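5.3 Recording Demonstrations at a Shelf Station

Applies to: Nellano recording software, shelf and cabinet tasks
Revised March 2023

This section describes how to record pick-and-place demonstrations with a full-size humanoid in a furnished room. Complete the joint calibration in Section 4 before you begin. Operators who have not yet been signed off on the Plolter teleoperation console must work with a second person who has.

Preparing the room

1. Place the shelf unit against a wall and check that it does not rock. Do not move it again until the session is closed.

2. Clear the floor between the robot and the shelf. Loose bags, chargers and power cords must be kept out of the stepping area.

3. Route the robot's cables upward and away from the working arm. Leave enough slack for the robot to turn and to take one full step in any direction.

4. Set the room lighting and close the blinds. Lighting may be changed between sessions but not within one.

CAUTION: Cables that hang down the back of the robot can catch at the hip or knee when the robot steps backward. Check them before each block of recordings, with the motors disabled.

Arranging the objects

5. Open the session sheet and select a layout. Each layout lists the objects to be used and the compartment in which each one starts. Sundqvist layouts use open shelving only; Prenside layouts also include doors and drawers.

6. Place the objects as listed. Compartments marked "empty" on the sheet must be empty. Objects on top of the unit count as part of the layout and should be set back from the front edge.

7. Turn each object to a new angle at the start of every block. The policy should not learn that a box always faces forward.

Note: Household items may be replaced with similar ones if they are damaged or, in the case of fruit, no longer fresh. Record the replacement in the session sheet.

Recording

8. Bring the robot to the ready stance, knees slightly bent, facing the shelf. Wait for the status light on the console to stop blinking.

9. Read the task prompt aloud and press Record.

10. Move the gripper to the object at a steady speed. Close the gripper fully before lifting, and keep the object clear of the dividers while it is being moved.

11. Release the object, withdraw the hand until it is outside the compartment, and press Stop.

12. Mark the episode as Success, Failure or Discard. A dropped object is a Failure and should be kept. Use Discard only for an episode in which a person entered the work area or a sensor stopped reporting.

A block consists of 20 episodes. A complete layout requires 128 episodes marked Success. Episodes longer than 92 seconds are set aside for manual review — they are not deleted.

WARNING: Keep one hand on the emergency stop whenever the motors are enabled. No person may reach into the shelf while the robot is in the ready stance.

Ending the session

13. Return the robot to its support position and disable the motors before disconnecting any cable.

14. Upload the session and wait for the confirmation message. If the upload stops partway, do not restart the recording computer; follow the procedure in Section 7.2.

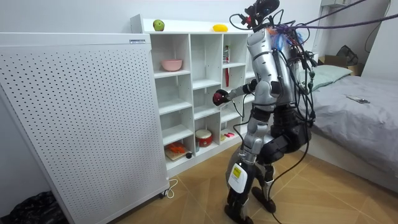
15. Complete the remaining fields of the session sheet, including the operator code, the layout number and any replaced objects. Sessions with an incomplete sheet are held back from training until the missing fields are supplied.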